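Jullham have agreed a deal to sign goalkeeper Tegwen James from Wurkora when the window opens in January. She has passed her medical and will sign for 2 years.
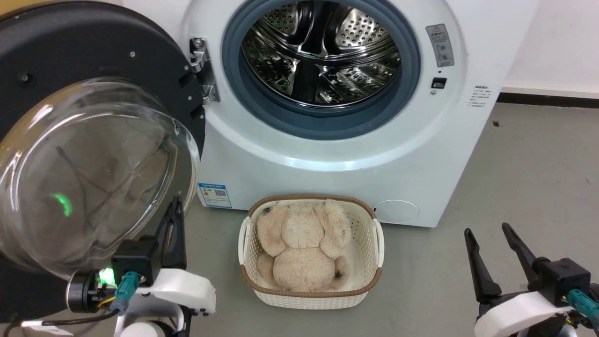
James made 248 appearances for Wurkora and was captain last season. The fee has not been disclosed.

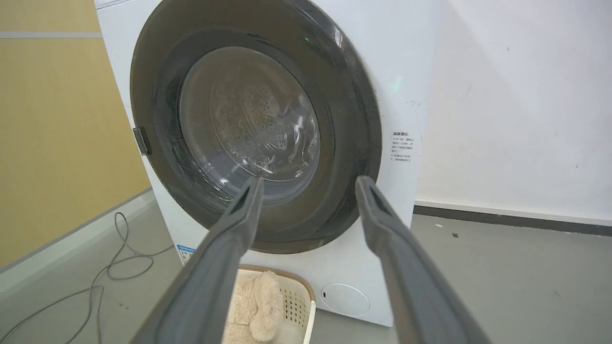

Rekha Shetty wrote in to say the club needed a striker more.

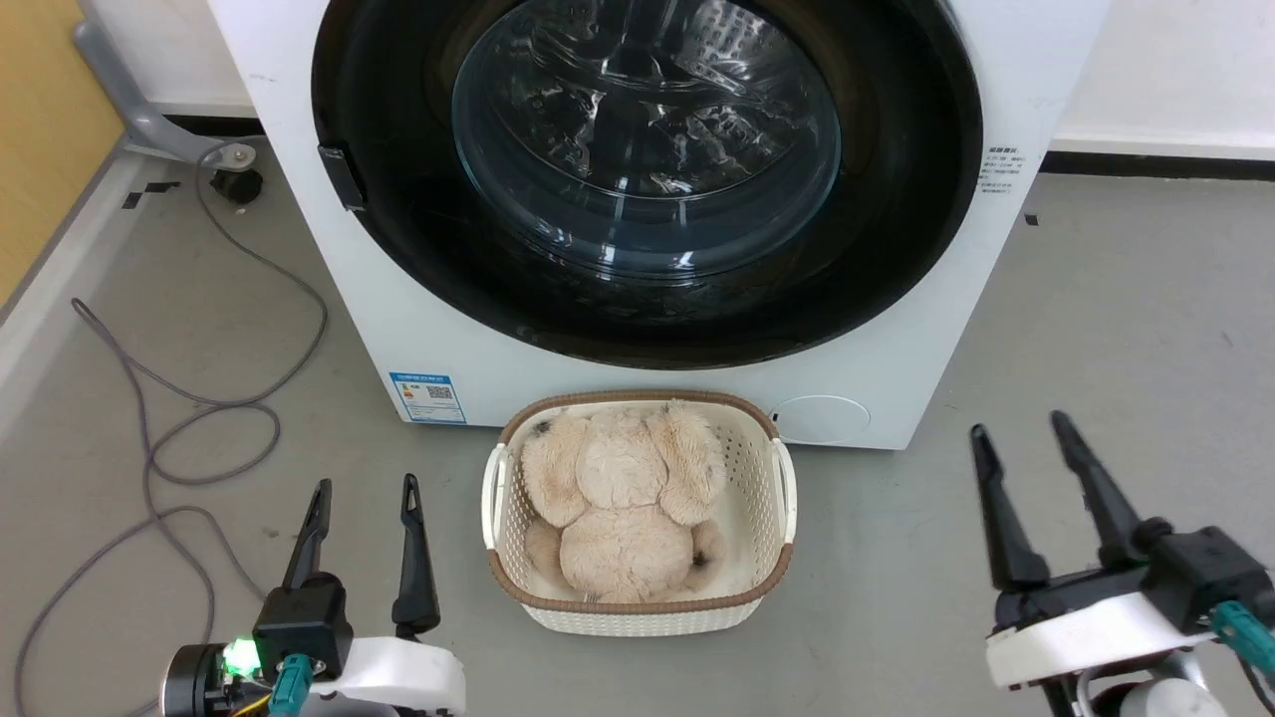
Tickets for the first home game of the new year are on sale at the club office, with nearly 1000 sold by 12/27/22.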